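Cotard Hall (Illgate)

Cotard Hall was a single-screen picture house and later a vaccination depot in Illgate, a mill town on the Redmont branch line. Mostly remembered now for the Saturday matinee and for the needle queues, often in the same breath. Building still stands. Listed, not open to the public.

Contents
1 Name
2 Building
3 Picture house years
4 Vaccination clinics
5 Decline
6 Later use
7 In local memory
8 See also

Name

From Cotard Street, which it faces. The street took its name from the brickworks at the bottom end. On early handbills the place is "The Cotard Electric", then plain "Cotard", and "Cotard Hall" only once the town bought it. Older residents still say "the Cot". There was never a Mr Cotard connected with the theatre, in spite of what the plaque used to say. The plaque has been corrected.

Building

Red brick front, rendered sides, tin roof. Seated 800 when it opened, which was more than one in five of the town at the time. Stalls and a shallow balcony. The balcony had its own stair off the side lane, and a seperate ticket window, closed up early on. Ceiling was pressed metal, painted cream, then green, then cream again. No heating to speak of for the first few winters; patrons brought rugs. A boiler went in under the stage and was noisy enough that the manager shut it off during the quiet reels.

The projection box was widened for sound equipment, taking out two rows at the back of the balcony. Capacity after that isn't recorded. The screen was moved forward at the same time, leaving a deep space behind it that was used for storing chairs, and later for the clinic's cupboards.

Picture house years

Programs changed twice a week. Serials and short comedies on Saturday afternoon, a main feature at night, nothing on Sunday until well after the neighbouring towns had given in. The children's matinee cost 9 pence downstairs. Slapstick shorts were the draw, and the house ran the same ones over and over as the prints were cheap to hire. Complaints about kids copying the eye-poking went to the school, the paper and at least once the council. The council noted it.

The hall was leased for most of this period by Pavlović Amusements, a family firm that also had the rink at Redmont. Pavlović put in the lolly counter, the neon, and the painted curtain with the local ads on it (the curtain survives in part, rolled, in the Redmont museum store). The firm also brought in the rule that nobody under twelve sat in the last row. Enforced with a torch.

Vaccination clinics

The part most people look the hall up for. When the district began mass polio vaccination the town had no building big enough apart from the Cotard and the Anglican church, and the church had a wedding. The first clinic was held on a Saturday, straight before the matinee, and the idea stuck. Children were lined up down the left aisle, had the needle at a trestle in front of the stage, and went back up the right aisle to a seat. The short was already running for the early ones.

346 children were done at the first session according to the health office register. The Illgate paper printed a higher figure the next week, probably counting adults who came along. Second and third doses were given the same way. Attendance held up better than in other towns in the district, and the health office put this down to the comedies in its yearly report, though it also mentions a free bag of broken biscuits.

Later rounds used the oral vaccine on a sugar cube, and the trestle was moved to the foyer. The matinee tie-in carried on for a time but wasn't really needed. Some accounts run the two together and have children getting sugar cubes at the very first clinic, which is wrong, the dates dont fit.

Decline

Television, then the drive-in on the Redmont road. The balcony was shut. Matinees went to every second week, then school holidays only. Pavlović gave up the lease and the town bought the freehold cheap, mostly for the car park. Last public screening was a comedy double bill, poorly attended. The seats were sold off in rows; the pub had one for years.

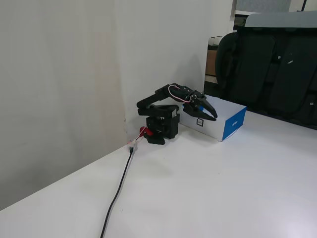 Later use

Council store, then a boxing gym, then council store again. Infant health clinics were held in the foyer for 18 years, on and off, so that some families had three generations vaccinated at the one address. The clinic moved to the new health centre and the foyer was closed up. A proposal to turn the building into flats was refused over parking. Heritage listing followed, taking effect 3/1/08, and covers the front, the foyer and the pressed metal ceiling but not the side stair, which has since come down.

In local memory

Turns up often in the town's oral history tapes. Common details: the smell of methylated spirits and hot dust, kids yelling at the screen to drown out kids yelling at the trestle, a nurse who stood so as to block the view of the needle. Several speakers say they can't watch a pie fight without feeling it in the left arm. Which arm varies. A short radio play based on the clinics was broadcast regionally and repeated once.

See also

Illgate
Redmont branch line
Pavlović Amusements
List of former cinemas in the Redmont district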